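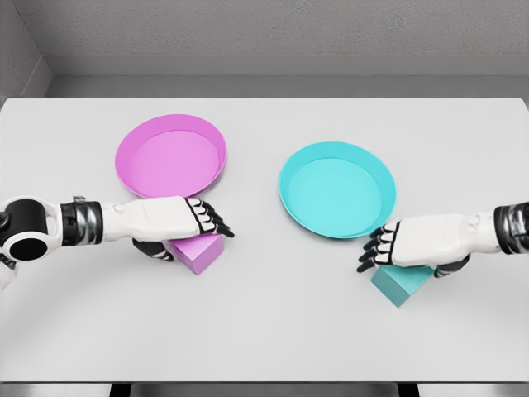 Two-arm sorting task in simulation: one cube and one dish per side, matched by color.

Setting up a two-arm sorting task so other people can repeat it

A pick-and-place task with two cubes looks simple enough to describe in one sentence. Then a second group tries to run it and gets different scores. Most of the gap comes from things the first group never wrote down. The steps below are the ones we use for simulated two-arm tasks in the Stimance task set. They apply to any job where each arm has its own object and its own target.

Before you start

You need a working scene file, a controller for both arms, and a plain text file for the task rules. Keep the rules in the same folder as the scene. If you change one, save a new version of both.

Step 1. Write the goal as a test

"Put the cubes in the dishes" is not a test. Write what has to be true at the end. Ours reads: each cube rests inside the rim of the dish of its own color, both hands are open, and neither hand touches a cube. The state has to hold for 2 seconds before it counts.

Step 2. Assign the arms

State which arm handles which object. The left arm takes the cube on the left half of the table, and the right arm takes the other. If handing over is allowed, say so. If it isn't, a run where one arm does both jobs is a failure even when the cubes end up in the right place.

Step 3. Fix the start positions, then vary them

Give each object a start area and a range of rotation. Draw the positions from a seed and store the seed with the run. Don't move objects by hand after the draw. A layout that puts a cube out of reach should be rejected by the script and logged.

Step 4. Set the limits

Write down the time limit, the top joint speed, and the smallest gap allowed between the two arms. Stop the run when any limit is broken. We also stop if a dish is pushed off its start position by more than the width of a cube.

Step 5. Name the failures

Use a short fixed list: missed grasp, dropped cube, wrong dish, arm contact, time out. Every failed run gets one label, for the first thing that went wrong. Free-text notes can go in a second column.

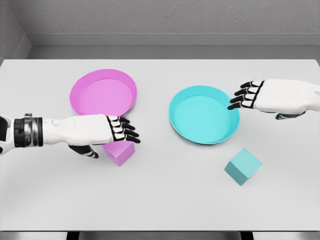
Aguiar wrote in to disagree with the one-label rule. A missed grasp on the left and a dropped cube on the right are separate faults, the message said, and with a single label the later one disappears from the table. Recording a label per arm took them very little extra work.

That is a fair change for this kind of task, and the Cunberg template now has a column for each arm. The run as a whole still takes the label of whichever fault came first.

Step 6. Report every run

Run at least 12 seeds per controller and list all of them, including the bad ones. Give the scene version, the rules version, and the simulator version next to the scores. If a run was repeated after a crash, mark it.

Step 7. Have someone else run it

Send the folder to a person who did not build the task and answer no questions while they work. Whatever they have to ask about goes into the rules file. Stavelska did this for our May version and found that we had never defined "open hand."

Last updated 26 November 2025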